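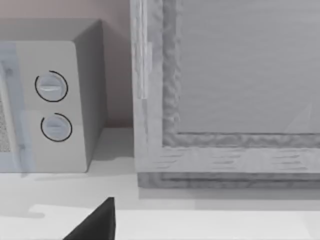

## 3. The serial and its readers

The novel *Azar* first appeared in instalments in the *Plokudari Courier*, a weekly paper printed for the planters and clerks of the river districts. It ran to 46 parts, of which all but 4 survive in the Starkgate collection. The missing parts are known only through the later book edition, and Issa has shown that this edition was cut heavily in its middle chapters.

The instalments differ from the book in two respects that matter here. First, the household servants speak at length in the newspaper version, often in dialect, and their talk carries much of the plot. In the book their lines are shortened or given to the narrator. Secondly, the newspaper text names streets, shops and a club that local readers would have known. The book moves the action to Risiretti, a town of the author's own making (Figure 1).

**Figure 1.** A compact microwave oven and a large cabinet-like unit on a pale countertop, with the black tip of a gripper finger.

It is not certain who made these changes. Jad Issa argues for the publisher, on the grounds that the author was ill from June onwards and wrote few letters. We are less sure. Roughly 20 pages of corrected proof are held at Starkgate, and the hand on at least 2 of them is close to that of the author's signed contracts. The cuts on those pages fall in the servants' scenes - the very passages that had drawn complaints in the paper's letters column. The letters themselves are discussed in Section 4.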